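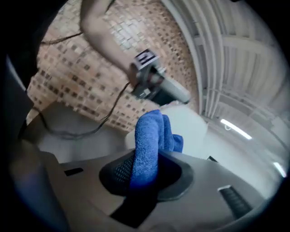

El paño azul de microfibra, de pie en la pinza. Al fondo, la otra pinza de mano.

Preguntas frecuentes: recogida de ejemplos con pinza de mano
Enero de 2024 | Por Poonam Tiwari

Buscar en el sitio Escriba su consulta Ir

Actualizo esto deprisa porque llegan siempre las mismas dudas. Lo que falte, a los comentarios.

¿Qué es un ejemplo?
Una tarea entera, de principio a fin, hecha con las pinzas en la mano. Coger el paño, pasarlo, dejarlo. Si paras a medias para contestar el móvil, son dos trozos y ninguno vale.

¿Cuántos hay que hacer?
El objetivo de Drostaven para la tanda de paños es 2400. Por persona y turno, 60. Quien llegue a 100 que pare, en serio, a partir de ahí las manos se vuelven vagas y se nota en los datos.

¿Por qué paños y no cajas?
Las cajas ya están. Un paño cambia de forma cada vez que lo tocas, y de eso el modelo tiene poquísimo. Además los de microfibra se enganchan consigo mismos, pliegues raros, solapas que se quedan fuera. Bien. Eso queremos.

¿Lo doblo antes de empezar?
No. Déjalo caer de cualquier manera. Si lo colocas siempre igual aprende tu manía y nada más.

¿Puedo mover la pinza rápido?
Ritmo normal de persona limpiando. Ni cámara lenta ni prisas. Los giros bruscos de muñeca estropean el seguimiento de la posición.

¿Y el marcador cuadrado de encima?
El blanco y negro, sí. No se tapa, no se le pega nada, no se limpia con alcohol (ya perdimos uno). Si se despega una esquina, avisar antes de seguir grabando.

¿Los cables?
Sueltos pero con holgura. Antes de cada serie mirad por dónde van, que no crucen la zona de trabajo. Un tirón a mitad de tarea y se descarta el ejemplo.

¿Tengo que quitar de en medio lo que haya detrás?
No hace falta. Paredes, luces del techo, brazos de compañeros, todo eso puede salir. Caras no.

Se me ha caído el paño, ¿borro?
No borres nada!! Marca "fallo" en Pivness y repite. Los fallos tambien sirven, van en carpeta aparte.

¿Vale que dos personas trabajen a la vez?
Vale, y de hecho hacen falta más de esas. De momento hay 124 en pareja, casi todas del mismo turno. Acordad antes quién sujeta y quién suelta.

¿Dónde se sube?
A Pivness, al acabar el turno, no al día siguiente. Nombre de la tarea, iniciales, número de pinza. Sin número de pinza no hay calibración y sin calibración a la basura.

¿Cuándo vemos el resultado?
El primer entrenamiento con paños está previsto para agosto. Antes habrá pruebas sueltas, sin fecha.

Comentarios

Upendo Mwaipopo
En lo de marcar fallo: si el paño se cae pero lo recojo con la misma pinza y termino, ¿es fallo o es bueno?

Poonam Tiwari
Bueno. Pon "recuperado" en la nota. Lo añado arriba cuando tenga un rato.

turno_tarde
Los paños nuevos sueltan pelusa y se mete en la pinza. ¿Se sopla o qué?

Poonam Tiwari
Brocha seca, cajón de abajo. Soplar no.

Upendo Mwaipopo
La brocha no está en el cajon.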